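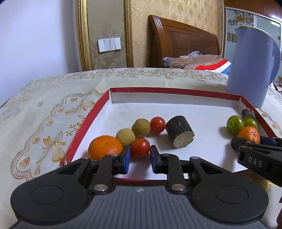
I'm after a few people to join my supper table in Prasby this winter, and I'd love it if one of them was you! I cook in the old reading room on Winddale Lane, two evenings a month, and what I'm short of is tasters and a paid kitchen hand. The food is plain stuff done properly, soups and tarts mostly, with a cherry tomato or two on a tray to pick at while you wait (the cream patterned tablecloth comes out for everyone, so mind your beetroot).

Tasters first. You eat three small courses, fill in a card and tell me what you'd change. It's free, but please be blunt, my last lot were far too polite. I can take 11 of you, any age over 18, and I can do veggie but I can't promise nut-free.

The kitchen hand job is 20 hours a month, washing up, peeling and carrying things up from the cellar. No experience needed. The 2 bus from Rorness stops outside, and I'll run you home if we finish late.

Drop me a line by 10 October 2022 and say which one you fancy.

Print this page | E-mail this to a friend

Comments

Is the cellar bit heavy? I've got a dodgy knee but I'm a demon peeler.

Put me down as a taster please, I'm never polite about soup.

Do you need us to bring our own drinks?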